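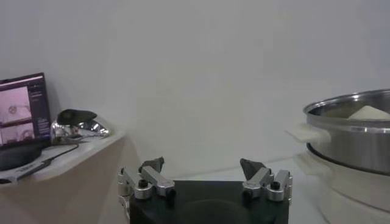 Marisa Gatti would have kept the green walls, and she told me so before I had my coat off. White shows everything, according to her, and give it until July and there'll be a gray stripe at elbow height all the way around.

3 min read

Well, the workroom on the ground floor of the Urberg Building in Jatley is open again, and green it is not! I stopped in at 3 in the afternoon to see what all the hammering was for (I live across the street, I've had plenty of time to wonder) and I have to say I like it. White wall, white table, white side counter. I know that sounds like a dentist's office. It's softer than that in person. The table and the wall are so close in color that when you're sitting down you stop noticing where one ends, and after the old room, with the paneling and the maroon trim, my eyes were pretty grateful.

The room was shut for 14 weeks. It was supposed to be a lot shorter, but the floor under the radiator was in worse shape than anyone wanted it to be, and then the first batch of countertop came in the wrong depth and had to go back. Dehghan, the shopfitters over on the mill side of town, did the work and also did the sending back. The paint is a Loluvano white, picked out of a fan of whites that all looked the same to me when they had it taped up in the lobby. I voted for the one on the end. I don't think mine won.

What I like best is the side counter. It sits up higher than the tabletop, so whatever you're looking at on your laptop can live up there and you get the whole table for the thing you came to do. The front edge is rounded off too, and anybody who ever caught a hip on the old shelf knows why I'm pleased about that. Below the edge the front has a bit of beige to it, a tiny bit of warmth in all that white, and I'd have been happy with more of it.

The old setup, if you never had the pleasure, was two folding tables pushed together with a gap down the middle that ate pencils. I lost a good pair of scissors down there one winter and got them back when the tables went out to the dumpster, so that's one point for the renovation right away. People used the room for all sorts: model trains, quilting, somebody's tax returns spread out every spring. Most of them want back in, from what I heard in the hallway, and there's already some grumbling over who gets the morning light.

Cables are the one thing I'd fix. Anything you plug in up on the counter has to run its cord across the top, and a black cord on a white counter looks like a crack from across the room. I mentioned it at the front desk and got a very polite nod. A little hole at the back with a rubber ring in it would do the job, and I bet Dehghan has a drawer full of those.

Marisa and I went back and forth on the color for a good while, and she did give me some ground on the light. It bounces around so much now that you can thread a needle without switching on the lamp. She didn't budge on the scuffs. Her idea is to paint the bottom half of the room a darker shade and leave the top alone, and I'm told she's written that down and put it in the suggestion box, which survived the renovation and is still that awful maroon.

Booking works the way it used to, on the clipboard by the stairs, in pencil please. You can have the room for up to 3 hours at a stretch, and if there's no name after yours you can just stay on. It's free for anyone with a Jatley library card and 30 dollars a season for everybody else, same as before the work. Bring something to put under your glue and your paint. They'd like the tabletop to stay this color for a while, and so would I, having listened to all that sanding.

There's talk of doing the hallway next. I asked what color and got another one of those nods.

Last updated: 5:14 p.m.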